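Week 6 handout: What the wrist camera is worth

Read this before the lab. It covers the perception half of the unit, and it is less cheerful than the textbook chapter.

1. The claim

You will hear, usually in a talk with a good demo, that a camera on the wrist solves the close-up problem. The fixed camera gets you near the object, the wrist camera takes over, and the policy looks after the rest. Parts of this are true. A wrist camera moves with the gripper, so its view of the fingers hardly changes, and errors in the arm's calibration matter less as you get closer. I use one, and I would not give it up.

What I object to is the next step in the argument, where "the camera is close to the object" becomes "the camera sees the object". Those are separate statements and you should test them separately.

2. What goes wrong

Four things, in the order you are likely to meet them.

Blur. The wrist is the fastest-moving part of the arm with a lens on it. In poor light the exposure gets longer and the blur gets worse. Edge detectors fail first, and they fail quietly: you still get lines, just fewer and in slightly wrong places.

Self-occlusion. The fingers and the housing take up a good share of the view. A mask helps, but a mask drawn with the gripper open is wrong once it closes. Students in last year's group spent most of an afternoon tracking a "part" that was a fingertip.

Dark on dark. If the gripper is black and the work surface is black, depth from texture has nothing to work with. The network will still return a depth value for every pixel, and it will look smooth and reasonable on a colour map.

Tilt. Wrist roll means that "up" in the image can be anything. If your training images were mostly level, be suspicious of results on the rest.

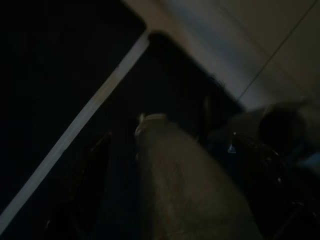

The usual answer to all four is more data. Güven Gezer made that case in his guest lecture and made it fairly, so let me take it seriously. The Titley set has 3972 wrist images (people round it to 4000, please don't in your report). Suppose we doubled it. We would have more blurred images and more dark ones, and a detector trained on them would give an answer more often. Whether the answer would be right is a question about what information reached the sensor, and collecting more images after the fact does nothing for the ones where it never did.

So the first job of your perception node is to decide whether to speak at all.

3. Gating

In Janar, every image message goes through a gate before it reaches the detector. Ours is crude. It checks:

Sharpness – variance of the Laplacian, computed outside the gripper mask.
Brightness – median value, same region.
Wrist speed – from the joint encoders, at the image's own timestamp, not at the time the message arrives.

If any check fails, the message is dropped and the planner gets an explicit "no view". It must not get the last good detection with a fresh timestamp. I have found that bug in three separate code bases, including one of my own.

Kahraman, the planner we use, handles "no view" by slowing the arm and trying again, then backing off along the path it came in on. This costs time. In my own runs, with the lab lights down, the gate rejected some 70 per cent of images during the approach, and the arm looked hesitant and a bit silly. With the gate off it looked confident and missed the part more often. Visitors preferred the second version.

4. A word on learned gates

Triten replaces the three checks with a small network that outputs a confidence score. Try it if you like. Before you trust a score of 75, find out what it was calibrated on, and plot score against measured error on images from our bench. Last time I did this the curve was nearly flat below the midpoint. It may have improved.

5. For the lab

Record one approach with the lights on and one with them off. Keep every image, including the ugly ones.
Run the detector with the gate off and save all outputs.
Sort the outputs by sharpness and mark, by hand, where you stop believing them. Do this before you look at the confidence values.
Set your thresholds, turn the gate on and repeat both approaches.

In your write-up, report the rejected share beside the success rate. A success rate on its own will be handed back. If your thresholds work in one lighting condition and fail in the other, say so and leave them as they are – I would sooner mark that than a pair of numbers tuned until both plots looked nice.

Bring your own gripper mask for both the open and closed positions. The ones in the shared folder were made for the old fingers.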